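The Lumstead Fault

The report said the fault was cleared. Judit Bárány read it twice, then turned it over to see if anything was printed on the back. Nothing was.

"Cleared how?" she asked.

Tóth shrugged at her from the doorway. He had signed it. "They sent an update. It ran 400 cycles without a stop."

"It didn't stop the last time either. That was the complaint."

The last time had been in September, at the Lumstead house. The folding unit had taken hold of a cardigan by the cuff and kept closing. The force reading went to 214, well past the limit, and the unit logged it as a good grip. Then it went on closing with Mrs. Osari's finger in the wool. She had reached in to straighten a button. The nail came off. In the log, that fold was marked complete.

Bimero, who made the unit, called it a user contact event. Judit had been an inspector long enough to distrust any phrase that put the user first.

So she asked for the training sessions, all 1,964 of them, and sat down to watch people fold clothes in their bedrooms.

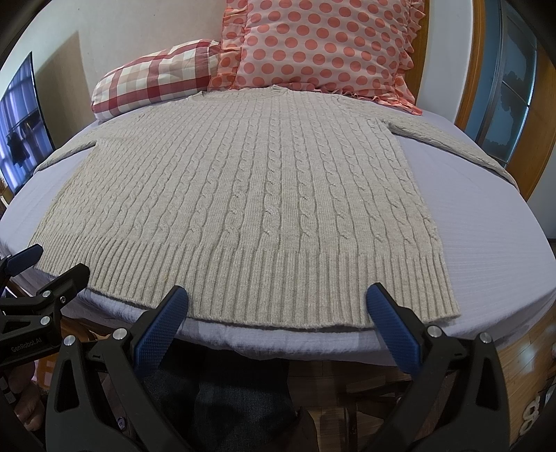 By the second evening she had stopped seeing sweaters. She watched fingers. A person came up to a hem, slowed, felt for the edge and eased off if something was wrong. They did it without thinking, and as far as she could tell the unit had learned everything about it except the easing off.

"It copies the close," she told Tóth on the phone. "Where does it get the letting go?"

"From the update."

"Have you seen the update?"

He hadn't. He had seen a slide about it.

She drove out to the test room and asked the Bimero engineer to run it again, only this time with a carrot inside the sleeve. He laughed, then saw she had brought the carrot.

The arm came down nicely. It really was a pretty thing to watch – smooth, almost polite. It found the cuff, closed, and went on closing. The carrot snapped with a sound that made the engineer put his own hands in his pockets. On the screen a green line came up: cycle complete.

"That's one cycle," he said. "You can't go by one."

"How many carrots would you like?"

He looked at the sleeve for a while. Then he went to find someone with the authority to switch it off, and Judit pulled the plug out of the wall and waited for him to come back.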